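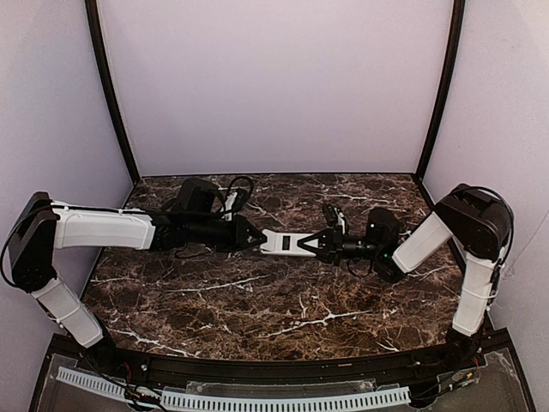 Figure 2. Two arms meeting over a small white object with a black label.

3.2 Who tells it, and when

The winter tellings in Tustolard are not open to anyone at any time. This came up in the first week and we should of planned for it. Elders told us the long accounts (the making of the lake, the two brothers, the woman who walked under the ice) belong to the cold months, after first hard frost and before the ducks come back. Outside of that, a short version only, or none. So: most of our material dates from February, the rest from evenings either side of it. Summer visits gave us place names and family matters but no long accounts, and we did not push for them.

A telling starts after the evening meal, usually by seven. No fixed end. The teller names the person they had it from, then the person before that, and only then begins. Leaving out the line of names is treated as a fault, worse than getting an episode out of order. One teller stopped half way through, went back, gave a name she had missed, and started again from the top. We have kept both starts in the transcript.

3.3 The word we first glossed as "real"

Earlier work on the valley, ours included, gave this word as "real" or "true". Too narrow. Speakers in Tustolard use it of a person who has come when called, of meat that has been shared out, and of a story told with its names. They do not use it of a rock simply lying there. Asked whether a rock is real, three speakers laughed and one said it depends who is asking it. In Barkent, two valleys over, the same word has moved closer to the English sense, likely through the mission school, and younger speakers there will use it for a fact or a price.

Our working gloss is now "answering". A thing is answering when it stands in some relation that can be kept or broken. This covers most uses in the corpus but not all. The word also turns up in a set phrase about weather, where no speaker could give us a meaning beyond "you just say it". Left unglossed.

What follows for the philosophy of it is harder. It is tempting to line up a Tustolard view against a Western one, in two columns, and be done. Several reviewers of the earlier draft asked for that table. We have not made it. Speakers disagree among themselves, some of them sharply, on whether the dead can be called answering, and a column would hide this.

3.4 Material

The transcripts used here come to 1,000 pages in the working format, of which 600 have been checked line by line with the teller or with a relative the teller chose. The remaining pages are quoted only where the passage is short and the reading not in doubt. Transcription was done in Plekex, which handles the long vowels badly, and all vowel lengths were put in again by hand. There will be erors. Corrections are held with the recordings at the Geerts reading room, and families can close any recording by asking at the desk, no reason needed. Two have been closed so far and nothing from them is used.

Spelling follows the Barkent school primer, not our choice but the one people read. Place names stay in the form given by the speaker, so the same bend in the river appears under two spellings in section 4.

3.5 Limits

Few men over the age of sixty took part. Fishing season overlapped with the second visit, and some did not care to. The songs are left out entirely: permission was given to listen, not to print. Where a telling leans on a song the gap is marked with a dash, and the reader should take it that something of weight sits there. We do not paraphrase it.

Barkent is thinly covered, one household and its visitors. Comparisons between the valleys are to be read with that in mind, above all the claim in 3.3 about younger speakers.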